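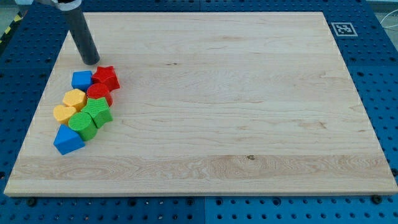 Open Day at the Pakonis Toy Workshop

I went along one afternoon in March, mostly for the coffee, and stayed until they were stacking the chairs! Pakonis shares a long brick building with Skevine, the paint people, and you can smell both sides from the street.

The sorting shapes were my favorite part. Eight blocks, two each of blue, red, yellow and green, all bunched up on one side of a big maple board. I had expected smooth plastic, but they have a fine ribbed texture that makes you want to keep touching them (I did, for far too long). The red star is a lovely thing, and the blue cube is as plain and solid as a cube should be.

And the board! Pale honey color, the grain running in long streaks, then a swirly darker band with one little knot in it. It sits on a blue pegboard table, and the two colors look wonderful together.

Upstairs there were 471 old catalog pages pinned along the corridor, some from the Wultance years, when the firm still made pull-along ducks. I read more of them than I meant to – the prices alone kept me going.

Doors opened at 11 and the parking behind Kļaviņa bakery was free. Get a poppy seed roll while you're there.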